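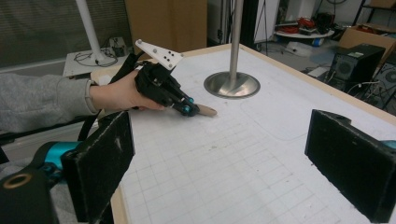 Keeping a White Work Table in Good Condition

23 March 2021
By the Fladgate Home Workshop page

A white table top is very pleasant to work on, because small screws and needles are easy to find on it. But it also shows every mark. I have used one for many years, first in a rented flat in Drurport and now in my own house, and I want to share what I do with it.

Daily cleaning

Brush the table before you wipe it. Dust and metal crumbs scratch the surface when you push them with a wet cloth. I keep an old paint brush only for this work. After brushing, take a soft cloth, warm water and one drop of dish soap. Dry with a second cloth, especially along the wood at the edges, where water likes to stay.

Pencil and pen

Pencil goes away with a white eraser. Rub lightly and in one direction. For ballpoint pen I put a little rubbing alcohol on a cotton pad and press it on the line for a short time, then lift. Please try it first in a corner. On printed lines or a printed grid be very careful, the alcohol can take the print also. In such a place I prefer to leave the pen mark.

Glue

White glue should be left to dry and then lifted with an old plastic card. Do not use a knife. Super glue is more difficult. My neighbor uses nail polish remover, but on my first table it made a dull spot, and I had to put a plant on it until we moved.

Small scratches

I bought sanding sheets in 900, 2000 and 3000 grit from the Vestergaard hardware shop. They are good for a hard, solid plastic top, used wet and in this order. If your top is only a thin layer on a board, do not sand it at all — you will quickly come to the brown color and there is no way back.

The wooden edge

Once a year, in June, when I can leave the windows open, I sand the edge by hand and give it a thin coat of oil. Put tape on the white part first. Wipe off the extra oil after fifteen minutes. Spread the oily rags flat outside to dry, and never leave them in a pile, they can catch fire by themselves.

Under the table

Check the screws of the legs when you do the oil. Mine become loose every winter. A table that moves makes bad cuts.

Questions: write to Fladgate Home Workshop, 71 Jundgate, Drurport | © 2021 | Back to top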